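Gurkeck Youth Baseball - midseason progress report
For: Plenoter grant office
Covers: opening day through end of June

Quick one this time, we're in the middle of makeup games and I have the field again at 6. Full numbers come with the final report in December.

Where we are

Season is a bit over half done. 152 kids signed up, 12 teams, all with a head coach as of last week (the U10 Blue spot was the last to fill). Lost most of the second week to rain. Four makeups played, three still to go, all on the Lai Street diamond because the lower field won't drain.

Standings are tight in U12. U14 less so, one team has run away with it and we're hearing about that from parents. Looking at a different draft for next year.

Pitch counts

This was the main thing you asked us to fix after last season. Every game now has one adult with the count sheet and both coaches sign it after the last out. We've missed sheets for a handful of games, mostly early ones. No pitcher has gone over the limit in any game we do have a sheet for. Two were pulled mid-batter right at the number, some grumbling, but the umps backed it up.

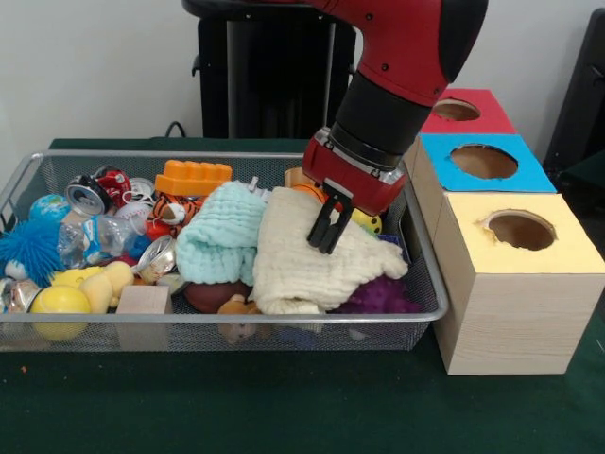 Rest days are harder. A few kids also play travel ball on weekends and we only know what they threw there if the family tells us. Added a line to the sign-in form asking. Answers are patchy. Would like to talk about this on the Wednesday call if there's time.

Injuries

One broken finger (bad hop, second base), one sore elbow, one rolled ankle on the first base bag. The elbow is shut down from throwing until his doctor clears him, he's still coming out to hit. The bag was old and sat too high so we swapped it, plus the one at third.

Spending so far

Helmets and catcher's gear - done, slightly under budget
Baseballs - 400 bought, will need more before playoffs, we lose a lot in the creek
Umpire fees - on track
Field work - over by $200, all of it infield dirt after the rain
Scholarships - every family that asked got one, some money left

We'd like to move the leftover gear money to field work. Need your ok in writing, please.

Coach training

First session was the arm care one, good turnout. Second was base running and got rained out, moved to the school gym, which worked fine for talking and not so fine for sliding. Third is still not scheduled. The Grimunine clinic people offered a date but it lands on top of playoffs so I asked for another. Waiting to hear.

Newer coaches say they want practice plans they can just print. We have six written up, aiming for ten. Somone also asked for a short version of the rules for extra innings, will do that before the playoffs.
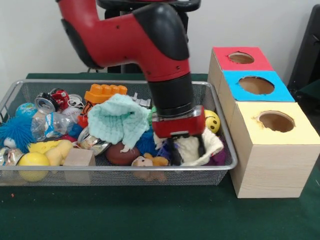

Still to do before the final report

- Finish the three makeups
- Get the missing pitch count sheets or mark them as lost
- Lower field: second quote for the drainage, first one was way too high
- Order baseballs
- Parent survey, same questions as last year so you can compare them
- Playoff schedule out to coaches, umps need it a week ahead

Problems / help needed

Umpires. We're short for the two late Saturday games and have been using older players for the bases. They do ok but they're young and they get yelled at. Put up a sign about it and spoke to both benches. If any of your other leagues share an ump list we would love to be on it.

Lights on the upper field are out on the third base side. Town knows, no date yet. Until its fixed we can't start anything after 7 there.

Receipts are in the shared folder, the field work ones are scanned sideways, sorry. Call if anything's missing, mornings are best.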